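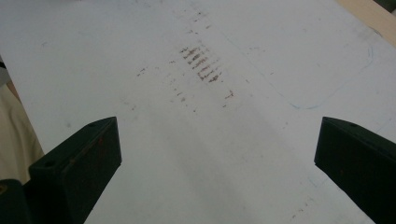 Station 4, marks on the white table covering, gripper fingers at the bottom.

Station 4 upkeep meeting, April
Minutes

Present: Ladi Ugwu (chair), Domański, Jirlow, Gultero (minutes)
Apologies: Hinent
Start: 9:15 a.m.

1. Minutes of the last meeting
Accepted with one change. The spare finger set is kept in the bench drawer. The old text had it in the parts room.

2. Table covering
Domański reported that the covering at Station 4 is marked again. There is a patch of short parallel streaks near the middle and fine specks around it. Some of the pen line next to it has faded as well. He wiped the patch with a dry cloth at the start of the shift and got the specks off but not the streaks.
Ladi asked if the marks matter for the work. Jirlow said they do for calibration, because the cameras on the grippers look down at that area and the check routine wants a plain background. The last two checks had to be run again.
Agreed: the covering is replaced every 48 hours of running time. Domański will tape down the new one and redraw the outline in blue. Loose debris is brushed off before each session.

3. Cable routing
Jirlow went over how the cables run on the two hand-held units. The sleeve on the left unit should follow the forearm and drop clear of the table edge. On the right unit the cable should lie along the forearm with enough slack to turn the wrist fully.

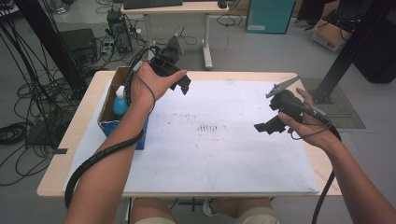

Domański said the slack is fine while the operator is seated and working near the middle of the table. Reaching for the far corners pulls on the connector at the handle, and he has reseated it 5 times this month. Jirlow wants a strain relief clip on both handles before anyone changes the cable length. Ladi agreed to the clips.
The bundles on the floor by the desk were also raised. They are to be tied and moved toward the wall so that a chair can roll past. The power strip stays where it is for now.

4. Gripper joints and jaws
Jirlow took one unit apart after the previous session. The pins were dry and there was gray dust in the joints. She cleaned them, put one drop of light oil on each and wiped off the rest. Play at the fingertips is now up to 4 mm with the jaws open, which she considers too much. She thinks one of the bushings is worn and will swap it first, then measure again.
Gultero asked whether the fingers can be changed without redoing the calibration. Jirlow said no. Any finger change means a full check, and the result goes in the log with the unit number.
There was a short discussion about wide, tapered items. Operators have been squeezing harder than they need to, and the jaws slide toward the narrow end. Domański will add a line to the start-up card about closing the jaws until they touch and then stopping.

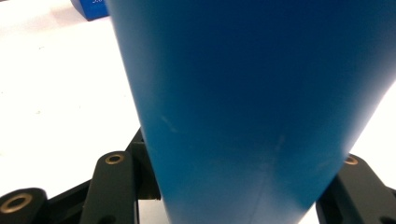

Gripper parts on both sides of the blue item, with brass-colored rings in the black links and finger.

5. Parts
Bushings, part 1034: one bag left. Gultero to order two more.
Printed fingers: enough for the month.
Tape and covering: Domański to check the shelf and tell Gultero what is short.

6. Actions
Domański: new covering, blue outline, start-up card, shelf check.
Jirlow: strain relief clips, bushing swap, repeat measurement of play.
Gultero: parts order, new column in the log for finger changes.
Hinent: tie back floor cables. Ladi to let him know.

7. Any other business
Jirlow asked that the units be set down on their backs with the jaws open at the end of a shift. Agreed.

Meeting closed at 9:50 a.m. Next meeting after the bushing swap is finished.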